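Zitside 访谈：小型电炊具的待机功耗该怎么测

打印本页　|　用电子邮件发送

Mahtab Ebrahimi 在 Triltance 实验室负责小家电能耗测试，工作内容多半是等待：等温度稳定，等读数收敛，等一段足够长的记录跑完。采访从上午九点开始，她桌上的功率计已经连续运行了一夜。

“多数人关心加热功率，标牌上写着，误差也不大。”她说，“待机和保温这两段差别大得多，标牌上往往没有。”

她所在的小组去年完成了一轮住户电表记录分析，共收到2,246份，剔除采样间隔不一致和中途断线的记录后，剩1,518份可用。剔除比例偏高，Ebrahimi 认为主要问题出在接线。不少住户把计量插座接在多孔插板之后，同一插板上还有别的负载，数据无法拆分。

关于测量方法，她的要求很具体：供电用稳压源，环境温度全程记录，待机段积分时间不少于三小时。“瞬时值不能用。控制板会周期性唤醒，峰值很短，手持表常常漏掉。”

记录仪用的是 Tazi 的固件，她对旧版本评价不高，理由是低于一瓦时量化台阶过粗。新版本改了量程切换，但切换瞬间仍会丢一个采样点，后处理时需要标记。
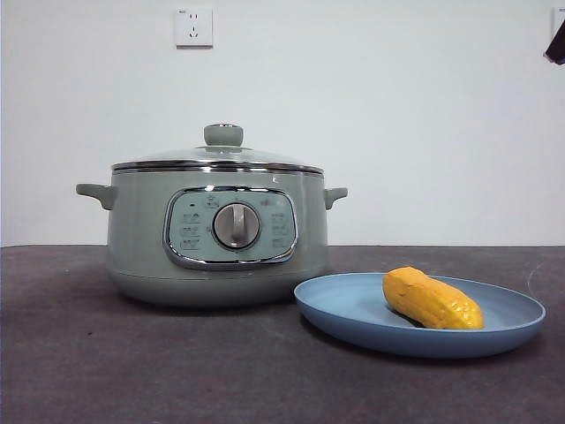
保温段的争议

保温功耗更难比较。Ebrahimi 指出，内容物的量、锅盖的密合程度和初始温度都会改变结果，而现行的内部规程只固定了水量。“同一台样机，盖子重新放一次，保温段的平均功率就可能变。我们现在每台重复14次，取中位数，同时报告离散范围。”

有同行主张用空锅测试，以减少变量。她不赞成。空锅热容太小，温控器动作频率与实际使用相差太远，得到的数字重复性好，用处有限。

数据处理目前由 Emetti 脚本包完成，分段靠功率阈值。她计划在十月前改为按温度曲线分段，旧数据要全部重算。谈到是否公开原始记录，她回答得很简短：“脱敏之后可以，格式说明还没写完。”

读者评论

老线圈：积分三小时对机械开关的型号是不是过长？断开后本来就是零。

北窗：插板那段深有同感，我家的记录估计就在被剔除之列。

k_wei：希望给出离散范围的具体算法，四分位距还是极差？

相关文章

计量插座的校准周期
功率因数与小负载读数
Tazi 固件更新说明
冰箱除霜周期的识别方法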